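**Progress report to the Randex Fund - Brasside voter turnout project**
19/08/2021

We're past the halfway point of the grant and I'm very happy with where things stand! When we applied, the worry was that people in Brasside had simply stopped caring about local elections. Six months of knocking on doors says otherwise. Plenty of them care a great deal - they just didn't know there was a council race coming, or which ward they were in after the boundary change.

**Doors and registrations**

The target for this period was 700 households and we reached it with two weeks to spare. From those visits, 68 people registered for the first time, and a good many more fixed an old address. The Mulder estate was the big surprise. We'd planned one evening there and ended up going back four times, because people kept asking us to come and talk to a neighbor (one of them fed us soup).

**Candidate forums**

Two forums are done and a third is set for October. The first was a bit stiff, I'll admit. For the second we dropped the opening speeches and went straight to questions from the floor, and it was a completely different evening - buses, the library hours, the drainage on the lower road, and a long and pretty heated back-and-forth over the parking charges. All but one of the declared candidates came. We've had a yes from every one of them for October.

**First-time voters**

We ran practice ballots with 15 students at Lisomell. They wrote the platforms themselves, argued over them for an hour and then voted by ranking, so they could see how second choices move. We'd like to offer it to the younger classes too.
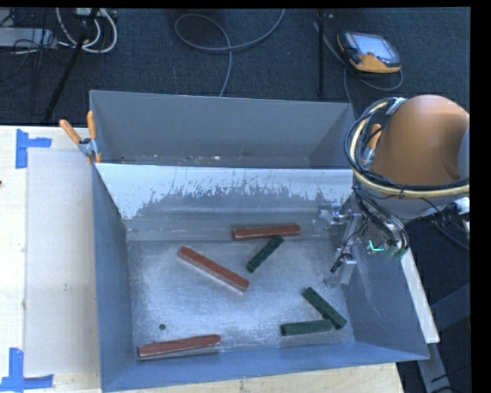
Ranked voting is still the hardest thing to get across, and we're rewriting our leaflet for the second time. The old one had a table of percentages and people's eyes slid right off it. The new draft starts with a simple dead tie between two options, and the reader is asked what ought to happen next. Everybody we've tried it on has had an opinion, and that gets us to second choices in a minute or so.

**Money**

Spending is on plan except for printing, which ran over by almost 20 percent after the polling place change meant a fresh set of cards. We covered it from the travel line. No extra funds are requested.

**Next**

- Finish the leaflet and get it printed before the forum
- Second round of visits on the Mulder estate
- Book the hall for election night

The final accounts will come with the closing report.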